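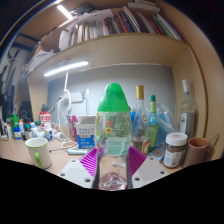
Vasska Desk Chores, release 2
README and data card
Last edited February 17, 2025
Maintained by Steinar Þrastardóttir

What this is

Vasska is a set of demonstrations of people doing small, dull jobs at desks and on a few workshop benches, recorded with a gripper held in the hand. The jobs are the ones you put off: moving bottles, putting caps in the bin, getting a cup to the kitchen before it develops a culture, clearing enough room to open a laptop. There are 2,072 episodes in this release. The previous one had more, but a lot of them were bad, and I took them out in January.

The question behind it is whether a machine can do this sort of chore yet. The short answer is "some of it, slowly, if you don't talk to it." The long answer is the rest of this file.

If you came for a robot that cleans your room, close the tab and clean your room. You'll be done first.

What's in the download

episodes/ has one folder per episode, with video, gripper width over time, and estimated hand pose
tasks.txt lists the task names and the sentence that goes with each
splits/ has train, val and the "mean" test split (see below)
notes/ has my comments on odd episodes, in no useful order
LICENSE is short, please read it

Video is from the wrist. You see the fingers, the thing being held and whatever the owner of the desk keeps behind it. There is no second camera. People ask for one every few weeks and I understand, but it would have doubled the setup time and halved the number of friends willing to lend me a desk.

Tasks

pick_bottle: take hold of a standing bottle and lift it clear
move_bottle: same, then set it down in a named spot
cap_to_bin: pick up a loose cap, drop it in the bin
cup_out: take a cup or mug off the desk without tipping it
jar_shelf: jar from desk to shelf
cable_aside: move a cable out of the way (see Known problems, at length)
clear_patch: make a free area on the desk big enough for a sheet of paper

Bench episodes use the same names. A bottle of cutting oil counts as a bottle.

Where it was recorded

Real desks, in the condition we found them. Two rules for the hosts: don't tidy, and don't untidy to be helpful. The second rule was broken more than the first. One host added a pineapple. Those episodes are in notes/ under "pineapple" and are left out of every split.

The bench part comes from Garkanska, a repair shop that let us in after hours. Their benches are cleaner than any of the desks, which I have stopped bringing up with the desk people.

Why bottles

Half of the set is bottles of one kind or another, and that's on purpose. A thin plastic bottle looks like the easiest object in the house. It stands up, it's the right width, it has a cap in a loud color. Then you close on it and the wall gives, the base buckles, and the shape you planned for is gone. Squeeze less and it slides. People fix this without noticing, with a tiny change of grip halfway up. Policies trained on rigid objects don't fix it at all.

Clear plastic adds its own trouble. Depth estimates go straight through the body and land on whatever is behind, and on a normal desk what's behind is eleven other things. We've had a model reach with great confidence for the wall. Labels help, being something solid to look at. So do caps, and a policy that finds the cap will usually find the bottle. It will also try to grab the cap when asked for the bottle, which works until the cap is loose.

How well do machines do

These are from our own runs, on one arm, with the baseline policy in the companion repo. Treat them as one lab's luck.

On pick_bottle with a single bottle on a cleared desk, the baseline gets it 90 percent of the time. This is the number everybody puts in a video.

On the same task with the desk left as its owner likes it, things fall apart. The arm gets there, then hits a neighbor on the way in, and the neighbor is always the open one. I'm leaving the figure out until someone else has repeated it, as the result swings a lot depending on which desk you draw.

cup_out is better than I expected. Handles are good news. A mug with its handle pointed toward the arm is close to solved, and one with the handle pointed at the wall is a long, thoughtful pause followed by a timeout.

jar_shelf mostly fails at the shelf. The pick is fine. The place needs the wrist to turn under an overhang, and the policy prefers to set the jar down on the edge and leave.

clear_patch has been finished by the baseline 5 times, start to end, without a person stepping in. I have watched all of them again more often than I'd like to say. In one it clears the patch by pushing everything into a corner, which is also how I do it.

So, chores: no, not yet. Parts of chores, yes. A shop that needs the same bottle moved from the same place to the same place has been able to buy that for decades. Your desk is a harder customer.

The mean split

Test episodes where the target stands with something in front of it, behind it and on both sides. If you report one number, please report this one. Bundgaard and Bridach, the two policies listed in the companion repo, both look wonderful on val and ordinary here.

Labels

Every episode has a task name, a sentence in plain English and a success flag. The flag was set by whoever watched the episode afterward. I rechecked the desk ones myself. "Success" means the thing ended up where the sentence says. It doesn't mean the bottle kept its figure. Dents are marked separately as deformed: true, and there are a lot of trues.

Sentences were typed by tired people. "Get the water one" is a real instruction in this set and I have left it alone, seeing as that's what your customers will say.

Known problems

Cables. cable_aside has the worst data here. A cable never ends up the same way twice, the sentence never says which cable, and in several episodes the person gives up and uses the other hand. Those are flagged hand_assist. Don't train on them unless you want a robot that waits for help.

Lighting. Many desks have a strip or tube light under a shelf. Exposure drifts when the wrist tilts up toward it, and the corners go dark. I haven't corrected for this. Your robot will have the same problem.

Pose jumps. If the tracked position leaps by the length of an arm between two steps, the tracker lost its place. The script check_pose.py finds most of them.

Same hands. Most episodes are by three right-handed people. You can see a habit of coming in from the right.

Text on labels. Some packaging is readable. Don't use it for text recognition, it's never been checked.

Personal stuff

Desks hold mail, medicine and passwords on sticky notes. Hosts looked through their own videos before release, and anything they didn't like was dropped whole, no blurring. If you spot something that should go, write to me with the episode name and it goes in the next release. I don't need a reason.

Using it

Unpack, run check_pose.py, read splits/README. A loader is in tools/. It reads episodes lazily and will complain if you ask for more than 3,000 steps at once. You can raise the limit in the config, and then you can buy more memory.

Changes since release 1

Bad episodes removed
"grab" and "pick" merged, they were the same task named on different days
deformed flag added
mean split added
fixed a bug that mirrored gripper width for one afternoon of bench data
pineapple moved to notes/

Still to do

Redo cable_aside with sentences that say which cable
Left-handed episodes, if I can find anyone
Drawers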